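3.2 Days out, and who gets to choose them
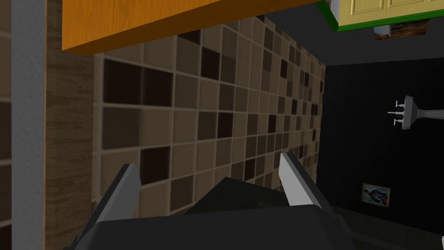 Figure 3. Simulated kitchen view: open gripper in front of a mosaic tile backsplash.

I'll admit I came to this part of the study with a soft spot for it, having spent most of my own childhood in the back of a car asking when we'd get to Clollier. We asked 87 families to keep a diary of their days out for 6 weeks, and I read every entry myself, usually at the kitchen table after my own two had gone to bed (it took most of September!).

What struck me first was how often the children's wishes turned up in the diary and then quietly vanished. A boat trip at Fakora would be promised at breakfast, argued over in the car, and swapped for the playground by lunchtime. One mother wrote three pages about a picnic that never left the hallway, and I loved her for it.

Delorme (Timothée, my co-author, who did the coding with me) wanted to treat these as failed outings. I didn't, and we went back and forth on it for ages. In the end we gave them their own category, "planned but not taken", and kept them in the main count. Families in Okon had far more of these than families in Ağca, where the station is a short walk from most front doors and you can just go.

Cost came up less than I'd expected. Parents grumbled about parking, snacks and wet shoes, and then wrote that they'd happily go again next week. The children's own drawings are taken up in section 3.3.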